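Marner 木製ブロック天板作業台(黒色金属フレーム付)
取扱:Pangaribuan 作業台・卓上用品
製造:Mudurholm
ページ更新:2025年4月8日(火曜日)

製品概要
仕様
天板について
フレームについて
組み合わせ容器 Alel
設置
手入れ
購入者からの投稿
注文と納期

製品概要

Marnerは、細長い木材を平行に接ぎ合わせたブロック天板と、その周囲を囲む黒色の金属フレームで構成する据置型の作業台です。小物の選別、紙片や紙幣の仕分け、部品の一時置き、検品など、立位または高めの椅子での軽作業を想定しています。溶接、研削、ハンマー作業など、熱や衝撃を伴う用途には適しません。

天板は片面仕上げです。裏面は塗布処理のみで研磨工程を省いているため、反転して使用することはできません。反転使用を希望する場合は両面研磨仕様を別途見積とします。

旧仕様からの変更点は、天板受け金具の形状と、固定ボルトの座金の二点です。旧仕様の受け金具と現行の天板は穴位置が一致しません。天板のみを交換する場合は、脚部内側の銘板に刻印された記号を注文時に連絡してください。記号が読み取れない場合は、受け金具の長穴の向きで判別できます。長穴が天板の長手方向と平行であれば現行品、直交していれば旧仕様です。

仕様

天板幅:178 cm
天板厚:50 mm
天板構成:帯状材の平行接ぎ(ブロック天板)
天板仕上げ:艶消し植物油
フレーム:金属、黒色
縦フレーム:片側、後付可
脚部:固定式、水平調整アジャスター付
組立:要(天板固定は二人作業)
付属品:固定ボルト一式、座金、六角レンチ、補修用オイル小瓶、組立手順書
別売品:丸型透明容器 Alel、縦フレーム用配線クリップ、天板保護シート

天板の幅は出荷時の寸法です。木材は湿度によって幅方向に伸縮します。受け金具の長穴はこの動きを逃がすためのもので、ボルトを規定より強く締めると接ぎ目に応力が集中します。手順書の締付順序に従い、対角に二回に分けて締めてください。

天板について

天板の帯材は色を揃えていません。淡い色の材と、蜂蜜色から褐色の材が隣り合う配列になります。製造時に選別するのは含水率、反り、割れの有無であり、色による等級分けは行っていません。このため同一ロットでも濃淡の並びは一台ごとに異なります。複数台を並べて設置する場合に色調を近づける指定は受けていません。

木目は帯材の長さ方向に通っています。刃物で紙を切る作業を天板上で行うと、木目に沿った切り込みは目立ちにくく、直交する切り込みは残ります。切断作業には下敷きを使用してください。

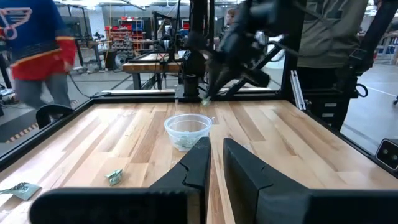

紙幣や金券を扱う作業では、天板の面粗さが取り扱いに影響します。鏡面に近い塗装天板では、平らな紙が面に吸い付き、端を起こしにくくなります。Marnerの油仕上げは表面に膜を作らないため、紙の下に空気が入りやすく、薄い紙でも端に爪が掛かります。丸まった紙や折り畳まれた紙は面との接点が少なく、この差はほとんど出ません。差が出るのは、丸まった紙を開いて平らに戻したあとの工程です。

油仕上げの短所は、液体に対する抵抗が塗膜仕上げより低いことです。飲料をこぼした場合は速やかに拭き取ってください。カップ類を置く場合はコースターの使用を推奨します。底に水滴の付いた容器を長時間置くと輪染みになります。

節は強度に影響のない範囲で許容しています。抜け節、割れを伴う節は製造時に除去し、同系色の材で埋めています。埋木の位置は指定できません。表面に残る濃色の節は油の吸い込みが周囲と異なるため、再塗布の際に拭き取りが不足すると、その部分だけ粘りが残ることがあります。

フレームについて

フレームは天板の辺を保護し、縦フレームを受ける構造材を兼ねています。塗装は艶を抑えた黒色です。側面レールと奥側レールでは断面が異なり、奥側のほうが細い材になります。奥側を細くしているのは、壁際に寄せたときに天板の有効奥行を確保するためです。

縦フレームは側面レールに取り付けます。用途は照明、表示器、配線の支持です。縦フレームに人が寄り掛かる、または横方向に引く荷重を掛ける使い方は想定していません。左右の付け替えは可能ですが、付け替え後は元の取付穴を付属のキャップで塞いでください。塞がずに使用すると、清掃時の水分が内部に入ります。

フレームと天板の間には伸縮を見込んだ隙間があります。乾燥期に広がり、湿潤期に狭まります。紙片が入り込む場合は、別売の隙間材を奥側と側面に差し込みます。隙間材は弾性があり、接着は不要です。接着剤やシリコーンで固定すると天板の動きが拘束されるため、保証の対象外となります。

塗装の補修には市販の黒色金属用塗料を使用できます。色番号の指定はありません。補修前に中性洗剤で油分を除去し、天板側を養生してから塗布してください。

組み合わせ容器 Alel

Alelは卓上の仕分けに使う丸型の透明プラスチック容器です。ふたは付属しません。

容量:400 mL
材質:プラスチック(透明)
販売単位:10個入
使用場所:屋内
食器洗浄機:不可

透明であるため、横からでも内容物の有無を確認できます。仕分け作業では、投入先の容器を手前に置き、奥に予備または別区分の容器を置く配置が扱いやすくなります。容器の区分を文字で示す場合は、側面ではなく天板側に剥がせる札を貼ってください。側面に貼ると中身の確認が妨げられます。

丸めた紙幣を入れる場合、紙は容器内で開こうとする力を持つため、入れた直後よりかさが増えます。容器の縁まで入れず、余裕を残して次の容器に移してください。枚数の管理が必要な作業では、容器での計数は行わず、平らに伸ばしてから数える工程を別に設けることを推奨します。

空の容器は軽く、縁に手や袖が当たると天板上を滑ります。滑りを抑えるには、底に別売の薄手シートを敷きます。容器の底に両面テープを貼る方法は、油仕上げの天板では粘着が安定せず、剥がした跡も残るため推奨しません。

静電気を帯びると、軽い紙片が内壁に貼り付くことがあります。湿らせて固く絞った布で内側を拭き、自然乾燥させてください。乾いた布で強くこすると帯電が進みます。帯電防止剤を使う場合は、容器の外側で試し、白濁しないことを確認してから使用します。

設置

床面は水平で、作業台の脚がすべて硬い面に載ることが条件です。厚手のカーペットや畳の上では、アジャスターの先端が沈み込み、時間の経過とともに傾きが生じます。やむを得ず設置する場合は、脚の下に硬質の板を敷いてください。

直射日光の当たる窓際では、天板の淡色部が先に黄変し、濃色部との差が小さくなります。これは木材の経年変化であり、不具合には該当しません。物を置いたままにした箇所だけが元の色で残るため、設置から最初の夏まで、特に7月は、容器や書類箱の位置を時々ずらすことを推奨します。

空調の吹出口の直下は避けてください。片面だけが乾燥すると、天板が皿状に反ります。反りが出た場合は、吹出しを避けた場所に移し、固定ボルトを半回転緩めて二週間置きます。この処置で戻らない場合は、天板の裏面の状態が分かる写真を添えて問い合わせてください。

搬入時は、天板と脚部が別梱包になります。天板は一枚物で分割できません。階段の踊り場、エレベーターの扉幅、室内扉の開き勝手を事前に確認してください。搬入できずに返送となった場合、往復の運賃は購入者の負担です。

紙を扱う作業の配置では、未処理の紙を左右のどちらか一方にまとめ、容器を中央に置き、反対側を空けておきます。処理済みと未処理が同じ側に混在すると、折れた紙や小さく固まった紙の取り残しが起こります。左利きの作業者が使う場合は左右を入れ替えてください。縦フレームの取付側は、腕を大きく動かさない側とします。

手入れ

日常の清掃は乾拭きで足ります。手垢や紙粉が溜まった場合は、固く絞った布で木目に沿って拭き、直後に乾いた布で水分を取ります。アルコール、塩素系漂白剤、メラミンスポンジは使用しないでください。

白っぽい擦れや薄い汚れは、水拭きで落ちるものと、表面の油が抜けて生じたものがあります。水を一滴置き、玉にならずに染み込むようであれば油が抜けています。この場合は次の手順で再塗布します。

1 天板上の物をすべて下ろし、紙粉を刷毛で払う。
2 擦れのある部分を細目の研磨紙で木目方向に軽く研ぐ。
3 研いだ粉を掃除機で吸い、乾いた布で拭く。
4 付属オイルを布に取り、帯材の長さ方向に薄く伸ばす。
5 表面に残った油を別の布で拭き上げる。
6 一晩置き、指で触れて油が付かないことを確認する。

再塗布の直後に紙類を置くと、油が紙に移ります。手順6の確認が済むまで、紙幣、伝票、金券を天板に載せないでください。油の染みた布は自然発火のおそれがあるため、水に浸してから自治体の区分に従って廃棄します。

再塗布の目安は年二回です。天板保護シートを常用する場合は年一回で足りますが、シートの縁に沿って色の境目が出ることがあります。シートは可塑剤を含まないものを選んでください。軟質の塩化ビニール製シートは、油仕上げの面に貼り付くことがあります。

購入者からの投稿

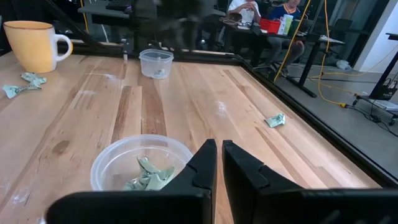
バザーの売上の仕分けに使っています。年二回の塗布は多いと感じました。うちは春に一度だけですが、水はまだ弾きます。気になるのは濃い色の帯のほうで、淡い帯より乾くのが遅く、翌朝に伝票を置いたら薄く油が移りました。帯の色で乾燥時間を分けて書いてもらえると助かります。あと、Alelは重ねたときに抜けにくいです。

Pangaribuanからの回答

塗布回数は使用頻度と室内の湿度で変わります。水滴の確認で弾きが保たれていれば、年一回で差し支えありません。乾燥時間は材の密度と拭き上げの量に左右され、色だけでは区分できないため、手順6では淡色部と濃色部の両方に触れて確認してください。組立手順書の該当箇所は次の改版で同じ表現に改めます。

Alelの重ね置きについては、間に薄紙を一枚挟むと密着を避けられます。抜けなくなった場合は、外側の容器をぬるま湯に短時間浸してから、回しながら引き抜いてください。縁をこじると白化や割れの原因になります。

注文と納期

作業台本体は受注後の組付検査を経て出荷します。Alelおよび消耗品は在庫品です。本体と同時に注文した場合、特に指定がなければ本体に合わせて一括で出荷します。先に容器のみ必要な場合は、注文備考欄に分納希望と記入してください。分納分の送料は別途となります。

見積依頼には次の項目が必要です。

設置場所の階数と搬入経路
縦フレームの要否と取付側
両面研磨仕様の要否
Alelの箱数
旧仕様からの天板交換の場合は銘板の記号

保証は、接ぎ目の剥離、受け金具の破損、フレーム溶接部の割れを対象とします。色調の変化、節の見え方、使用に伴う擦り傷、輪染み、推奨外の薬剤による変質は対象に含みません。保証修理の際は天板のみの引き取りとなり、脚部とフレームは設置場所で保管していただきます。代替天板の貸出は行っていません。

補修用オイルは小瓶のみの販売です。開封後は栓を閉めて冷暗所に保管し、表面に膜が張ったものは使用しないでください。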